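A border commission needs a deadline

The agreement between Horkutau and Wokau on the Ornen valley was signed in August, and it has been praised as a sensible piece of diplomacy. Much of it is. It reopens the road, lets farmers reach their grazing land on the far side and sets up a joint commission to settle the line itself. What it leaves out is a date by which that commission must report.

There are 3,956 people living in the disputed strip. Of these, 804 hold papers from neither government. They can't vote, register land or send a child to secondary school without a letter from an office that may or may not be open.
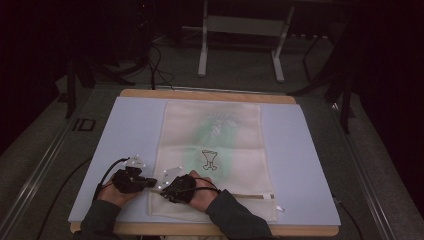
Who decides where the line goes if the commission can't agree?
The two foreign ministries do, by an exchange of letters, and the text gives them no time limit either.

We have been here before. The Gavrilă protocol also had a joint commission. It met 6 times, argued over which survey maps to use and then stopped meeting. Neither side ever ended it, so for years both capitals could tell the United Nations that talks were continuing.

Supporters of the new agreement say a deadline would push the two sides into a bad compromise. I take the point, but a deadline can be extended if both governments ask for it in public and say why. An open-ended process asks nothing of them. 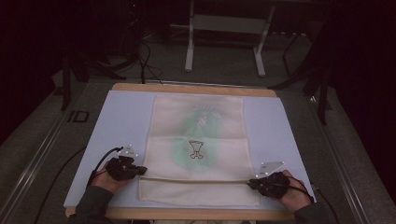
Department of International Relations — Opinion

The money matters as well. Each government has promised 3,000 travel permits in the first year, and both have said that further permits depend on "progress". The word isn't defined anywhere in the agreement. A minister who wants to close the road again will find it useful.

Parliament in Horkutau still has to ratify the text, and so does the assembly in Wokau. Either could attach a declaration asking for a report within two years — it would not reopen the negotiation, and it would give people in the valley something to hold their governments to. Members should ask for it before they vote.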